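Toy Library Questions, Drostby

How do I join?
Just pop in during opening hours and we'll sort you out over a cup of tea. Membership is £6 a year for the whole family, and grandparents and childminders are every bit as welcome as mums and dads.

How many toys may we borrow?
You can take 3 at a time, and a bag or box of bricks counts as one toy, however full it happens to be.

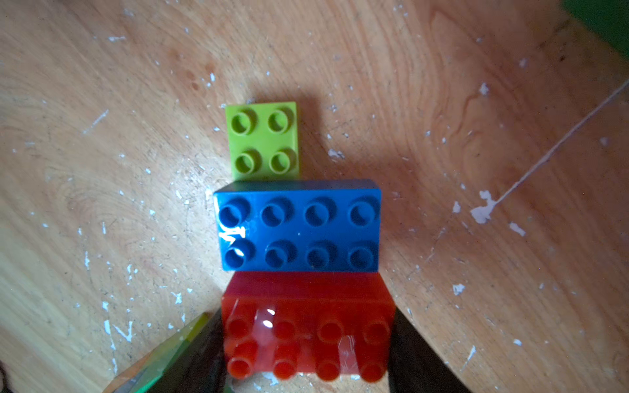
If you've a birthday or a house full of cousins coming, do ask, as we can often stretch the rules a little in the quieter weeks.

How long can we keep them?
A month is usual. You're very welcome to renew by telephone, unless another family is waiting (the Masson train set nearly always has a queue, I'm afraid!).

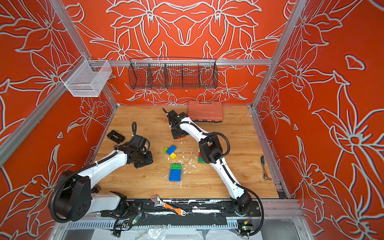
Renewals can be made twice, and after that we do ask that the toy comes home for a while so that everybody gets a turn.

What if we lose a piece?
Please don't fret. Children lose things, and so do we. Let us know when you bring the rest back and we'll make a note on the card.
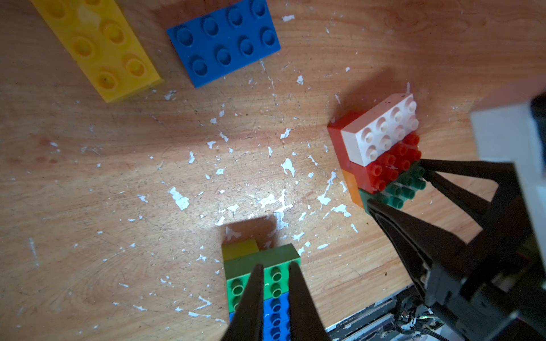

Missing bits have a way of appearing under the sofa months later, and we're always delighted to have them back.

Do you take donations?
Yes please, if they're clean and complete. We can't accept soft toys or anything electrical, but the Enine charity shop gladly takes both.

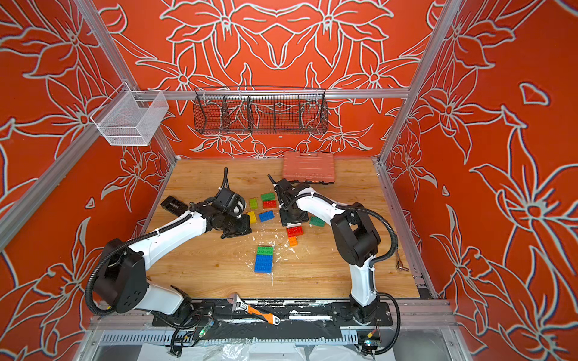 Lilies on the walls and wire baskets for bits and bobs.

Is there parking?
There's a little at the back, and the 349 bus from Drerkitz stops outside.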